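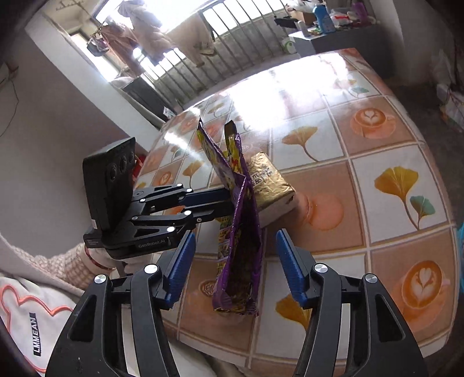
Is it worth testing a gripper on soft packages before you test it on anything else?

I think it is, and I would go further: a comparison of grippers that leaves out the soft packages tells a buyer very little.

I write this as a person who has compared grippers for a living for some years now, first at Sirnia and then on my own. English is my third language, so please forgive me if I am too direct. My complaint is with the block. You know the block. It is made of aluminium or hard plastic, it has straight sides, and it sits on a grey mat under an even light. Every supplier brings it to the demonstration. The gripper closes, the block goes up, the block comes down, and everybody writes a number in a table.

Last July I received such a table for two finger sets, which I will call by their project names, Dursun and Pletano. On the block they had the same result to the last digit. My client wanted to buy Dursun, as it was cheaper, and from the table he was right. I asked him to wait and went to the shop for snacks.

A snack bag is a cruel object. It is mostly air, and the part that is not air moves when you squeeze. The top folds over and changes the outline, so the camera and the fingers do not agree about where the bag ends. The wrapper is glossy, and near a bright window the shine travels over it when the wrist turns. If you close the fingers too little, the bag slides. If you close them too much, you have crumbs, and the table does not have a column for crumbs.

We made 113 attempts with each finger set, on an ordinary kitchen table with a printed cloth. Pletano, with its softer ridged pads, failed 17 times. Dursun failed 71 times. I do not claim that these numbers are science. I chose the bags myself and I was tired by the end. But a difference of this size was completely invisible with the block, and that should worry anyone who signs purchase orders.

My friend Jomar Agbayani disagrees with me, and his argument is a good one. He says that the block is boring on purpose. If a gripper fails on the block, you know that the gripper is at fault. If it fails on a bag, you may have a bad pad, a bad camera, a bad controller, or a bad bag. A test should change one thing at a time. He is an honest engineer and I accept this as far as it goes. When I want to find the cause of a fault, I also go back to the block.

Still, finding a fault and choosing a tool are different jobs. The person who chooses wants to know how the tool behaves in the place where it will work. In homes and small shops this place has a patterned tablecloth, sun from one side, things standing one behind the other, and often a second hand or a second gripper coming in from the side to help. The colour of the cloth may be close to the colour of the package. I would keep all of this in the test. A supplier who asks me to pull down the blind before he starts has already told me something about his camera.

The same goes for hand-held grippers, where a person does the moving and the tool only does the holding and the looking. Some colleagues consider them a toy beside a proper arm. I find them very useful for comparison. You can change from one pad to another in a few minutes, and your own wrist tells you early when the pad begins to slip. Zübeyde Tekin, who taught me most of what I know about fingers, used to try every new pad by hand for a whole morning before she allowed it on the arm at Tultilcombe. I thought then that this was a waste of labour. Now I do the same, with more coffee.

There is one danger in the hand-held way, and I should be fair about it. People are too clever. Without noticing it, they tilt the tool or push the bag gently against its neighbour, and so they rescue a weak gripper. For this reason I ask 2 people to try each finger set, and I ask them not to talk to each other until both have finished.

My proposal is modest. Keep the block, but print the result for the block in small letters. Beside it put the results for a bag of snacks standing up and for a foil package lying on its side, taken on a table that somebody eats from. Write down the hour and where the window was. And please add the column for crumbs – my client did, in the end, and he has sent his supplier a rather long letter.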